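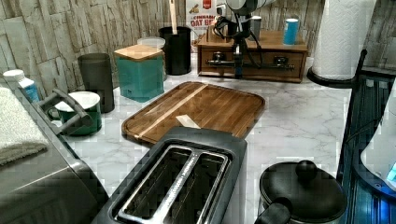

Counter and Coffee Corner: Common Questions

These answers cover the shared kitchen at the Musow guest apartments. Last updated 17 September 2022.

Which things on the counter can I use?
All of them. The toaster, the cutting board, the cups and whatever is in the canisters are there for guests in both apartments, Nemitz and Treter. Food you bring yourself goes on your own shelf in the fridge, with your apartment name on it.

Where do I cut bread?
On the wooden board, please. The marble pattern shows scratches and we had to have one section polished out in April. Wipe the board with a damp cloth and stand it on its edge to dry. It should never go in the dishwasher or sit in the sink.

Can I run the toaster and the toaster oven together?
No. They share a circuit and it will trip. If it does, the breaker box is in the hall closet and you want switch number 5.

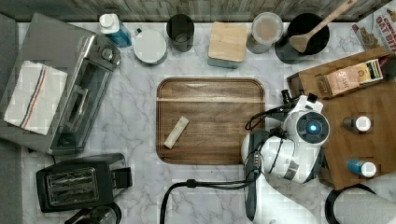 Canisters stay along the back of the counter, against the gray strip, so that the front is free for working. Put them back where you found them and close the lids. Cooking spoons go in the tall black crock, where the spatula is, and not in the drawers. Dish towels are another matter: the striped one should not be left lying over the toaster oven while it is on. Hang it on the hook by the sink.

How do I look after the wood?
Lift things, don't slide them. The tabletop is oiled, not varnished, and it marks easily. Coffee is fine if you wipe it up within a couple of minutes. Red wine is harder
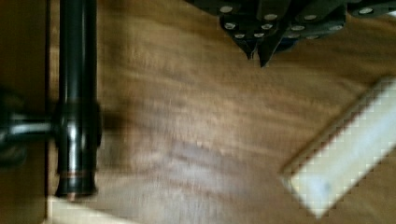

to get out, so use a coaster with it. If you do leave a stain, tell us and leave it alone. We have the right oil and a fine pad, and scrubbing with the green side of a sponge makes a bigger job of it.

Is there tea?
Yes. Tea bags are in the slatted organizer on the wooden table. Take what you like. We refill it on changeover days, and a box from the Hnatiuk store down the road lasts over 18 days in most seasons — a little less in winter.
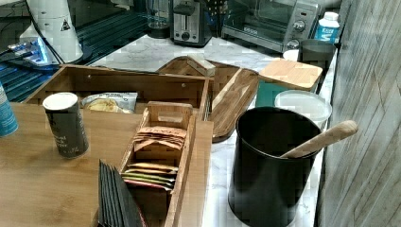 Tea organizer and snack tray.

Are the snacks free?
Anything in the open tray is. Please close the bag with a clip if you don't finish it. We put out two new items a week.

What if something breaks?
Leave a note on the counter with your apartment name. We don't charge for cups or plates. For an appliance, unplug it and call the number on the back of your door.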